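Chapter 4
Reading the Edges: Marks, Seals and Numbers on Printed Sheets

I bought my first etching before I knew how to look at one. I was twenty-six, I had a little money from a summer job, and I fell for a harbor view in a shop window. The dealer asked if I wanted to see it out of the mat. I said no thanks, it looked fine! I still wince. Everything I needed to know about that sheet was hidden under the mat: the pencil number, a collector's stamp, a strip of old glue, and a margin that had been trimmed so close on one side that the plate mark was gone.

So this chapter is about the parts of a print that most people never look at. We spent the last three chapters on the picture itself (how the line gets into the metal, how the ink gets out of it, what paper does under a press). Now we move outward, to the margins and then over to the back. I think of it as the paperwork of a print, only the paperwork happens to be on the same piece of paper.

Let's start with the one mark everybody knows, the fraction in pencil at the lower left. If it says 3/40, you're looking at a sheet numbered three in an edition of forty. Students nearly always assume that the third sheet was the third one off the press, and that it must be crisper than number thirty-eight. Sometimes, sure. But in most shops the sheets are hung or stacked to dry, checked, sorted, and carried to the artist in whatever order they end up in. The numbering happens then, days or weeks after the printing. A low number tells you that somebody wrote a low number.

Kenneth Sarmiento, who taught me to print and who had very little patience for collectors, used to shuffle a finished edition like a deck of cards before it was signed. He wanted to make the point. I've seen a dozen of his sheets since, and the best impression I know of is number 37.

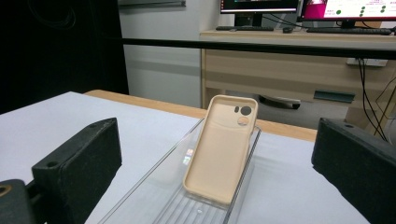
Then there are the sheets outside the edition. You'll meet artist's proofs (A.P., or E.A. if the shop worked in French), printer's proofs, trial proofs, and the one marked B.A.T., for bon à tirer, "good to pull." That last one is the sheet the artist approved and the printer matched all the others against. It's usually a single sheet and it usually stays with the printer. If you ever get to hold one next to a numbered impression from the same plate, take your time over it. You'll learn more about the printer's eye in ten minutes than I can teach you in a chapter.

Seals come next. A blind stamp is a small raised mark pressed into the paper with no ink, most often in a lower corner, and it belongs to the printer, the publisher or the workshop. They're easy to miss under a ceiling light. Turn the lamp low and let it rake across the sheet from the side, and up they come. The Olard workshop used two over the years, a plain oval and later an oval with a notch, and the notch is how we date the undated sheets in the Andano series. I missed it for years. Pilar Ibarra pointed it out to me one July afternoon while we were meant to be doing something else (packing, I think), and I had to go back and rewrite half my notes.

The back of the sheet gets messier, and I love it for that. Collectors' stamps, dealers' stock codes, prices in old money, hinges, somebody's shopping sums. One sheet in the Iturra collection has "2571" written on the back in blue crayon. For a long time it was read as an edition size, which is a lot of pulls for a drypoint! A drypoint burr wears down fast, and even a careful printer would be watching it fade long before then. The figure is a stock number. It matches a line in a dealer's ledger, and the price next to it is 700.

You can see from that case how the method works, and I'll ask you to follow it all the way through the chapter. Write down the mark exactly as it stands, including where it is and what it's made with. Pencil, crayon, ink and stamp all get their own word in your notes. Only after that do you start guessing who put it there. I've watched very smart people do those two steps in the wrong order and then defend the guess for years.

We'll work mainly from the Muviris sheets, as the set is small and nearly every kind of mark turns up in it somewhere. Have a soft pencil and a ruler ready, and leave your pens in your bag. Section 4.1 begins with the lower margin, reading from left to right.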